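About Gremness

Hi, I'm Shirley Cropper, and I started Gremness after a truly miserable spring trying to lease a car for myself. I'd signed for far too few miles, skipped the wear section completely, and paid for both at turn-in. Never again!

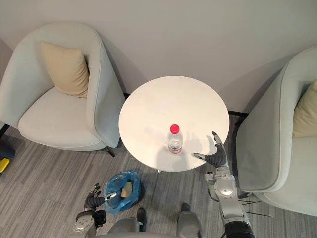
We look over lease offers for regular drivers before they sign. Bring us the paperwork from any dealer and we'll go through it together, fees and all. Grab a seat, put your water bottle on the little round white table (the one there has a red cap) and ask whatever you like. A first look takes 37 minutes if the offer is tidy – longer if it isn't. 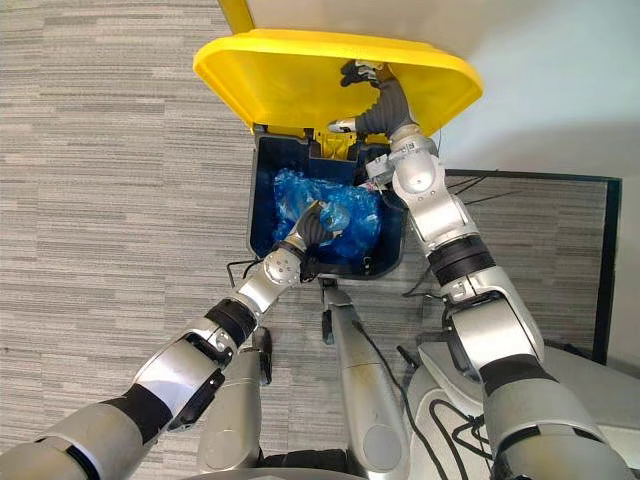
The part people skip is the turn-in page. Dings, tires, missing keys, it's all in there, and I read every line of it out loud. Last October we got through 140 offers that way, and my voice was gone by Thanksgiving. 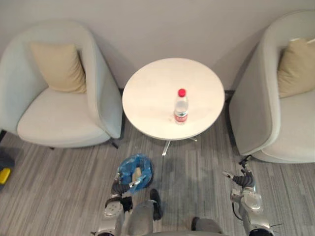 Dennis Heywood wrote to us that he'd never once looked at the mileage charge until we circled it, and that his dealer took $627 off the fees when he went back and asked. Thanks, Dennis!

We don't sell cars and we don't take money from dealers. You pay us one flat fee, and a second look at the same offer is free.

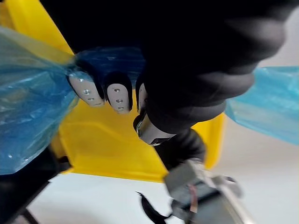 Lease Review Team
Shirley Cropper, Talha Mengal, Yae Ichikawa

Talha handles business leases, and Yae takes early turn-ins and transfers. Phones open at 9 a.m., or just stop by with your folder.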